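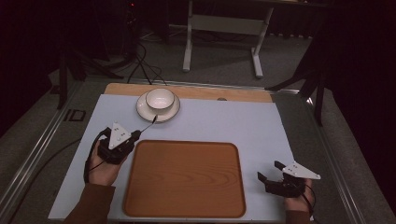 A reader over in Pendside wrote that her oatmeal always turns to glue by the time she sits down, and could I please explain how to make a pot that lasts the week without tasting like wallpaper paste? I can! I've been making the same big batch since last October and I've only ruined it twice (both times I wandered off).

## What goes in

- 2 cups steel-cut oats (I buy the Samo ones, but any will do)
- 2000 ml water
- a good pinch of salt
- a spoonful of butter

Toast the oats in the butter first, over medium heat, stirring until they smell like popcorn. Don't skip it – it keeps the grains separate, and it's the nicest part of the job anyway.

Pour in the water and the salt, bring it all up to a boil, then turn the heat down as low as your stove goes. Leave the lid tipped open a bit. Mine takes nearly 57 minutes on the old burner, start to finish, and I stir maybe every ten.
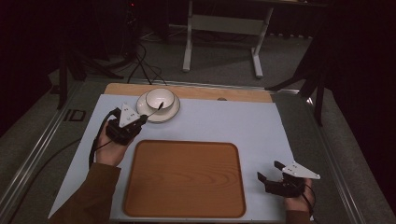 Take it off the heat while it still looks too loose, because it thickens a lot as it cools. My first batches went wrong right there: I cooked them until they looked "done" and the next morning I could have sliced them.

Let the pot cool, then spoon it into jars and put them in the fridge. Five days is my limit. To reheat, add a splash of milk *before* you turn on the heat, mash the lump with a fork and go slowly.

For toppings I like chopped dates and a little plum jam from the Antoniuk stand, with a few walnuts if there are any left in the cupboard.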